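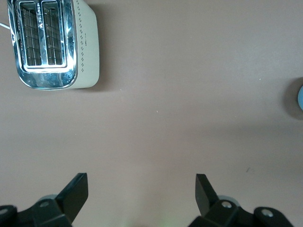
Supper With a Show: An Evening at the Kyriakidis Music Hall
Report for the Travel and Live Performance project
Josée Ouellet

When our class was asked to choose one place where visitors go to eat and watch a performance at the same time, most people picked something they could reach by bus. I picked the Kyriakidis Music Hall in Titedton, because my aunt lives on the Comton side of the river and had been telling me about it since I was small, and because I wanted to see whether an evening put on mostly for travelers could still mean something to the people who live there. I stayed with her for part of August and went to the hall on 2 evenings, once as an ordinary guest at a table and once, thanks to a very kind stage manager, standing in the wings.

The hall is an old grain exchange down by the landing. From the street it doesn't look like much, and I walked past the door and had to come back. Inside, though, there is a long room with a balcony on both sides and a low stage at the far end, and the tables run the whole length of it, so that you sit elbow to elbow with people you've never met. I was put between a retired couple on a river cruise and a family from farther up the valley who were celebrating a birthday. By the time the soup came we were all passing bread to each other and comparing blisters from the walk up to the old fort. I think this is a bigger part of the evening than the brochure lets on.

Supper comes first and takes longer than you expect. There is a barley soup, then river fish or a baked squash, then a plum cake that I'm still thinking about. The servers are finished and out of the way before the lights go down, and that is a rule of the house. I asked the stage manager about it and she told me that years ago they served dessert during the first songs, and the singers complained about the forks.

The show itself has 18 numbers and follows the river from spring to winter. It opens with the raft songs, which the men sing while stamping out the rhythm with long poles, and these were the ones I had read the most about beforehand. My reading had not prepared me for how loud they are! The birthday boy put his hands over his ears and grinned the whole way through. After that come the market dances, a short comic piece about a ferryman who can't swim, and a set of slow tunes played by a band of 5 musicians on fiddles, a flute, a small pump organ and a drum. The second half is quieter. The women's lantern dance was my favorite of the night -- they come down between the tables in the dark, and you hear their skirts before you see any light at all.

How old is all of this? That was the question I had written at the top of my notebook, and the answer is a bit of a jumble. The raft songs really were sung by the crews, and the town library has a handwritten book of the words. The market dances were put together for the hall by a dance teacher who took steps from several villages and sped them up. The lantern dance was made up from scratch for the opening season, but girls in Titedton now learn it at school, and my aunt was surprised to hear that it hadn't always been there. I had planned to sort the program into "real" and "for tourists," and I gave up on that somewhere during my second visit.

From the wings I saw a much busier evening. Costume changes happen behind a curtain in a space no bigger than my bedroom. The drummer also works the thunder sheet. One of the raft men was reading a paperback between his entrances and never once missed his cue.

I also went to the open rehearsal on Saturday morning, which is free and which hardly any visitors seem to know about. If you are only passing through and the price of the supper is too much, I would send you there without a second thought. You get most of the dances, with a good deal of stopping and laughing, and the director explains the words of the songs if you ask her. There is a Tekon coach from the station that stops at the landing, and the walk from there is short and flat.

If I did this project again I would talk to more of the audience. I have plenty of notes on the performers and only a page on the guests, most of it from my own table. I would also bring a better pen, as mine gave out during the ferryman and I had to borrow one from the grandmother across from me, who wanted to know what I was writing and then corrected my spelling of two of the villages.

My thanks to the stage manager, to the library for letting me sit with the song book for a whole afternoon, and to my aunt, who came with me the first night and sang along.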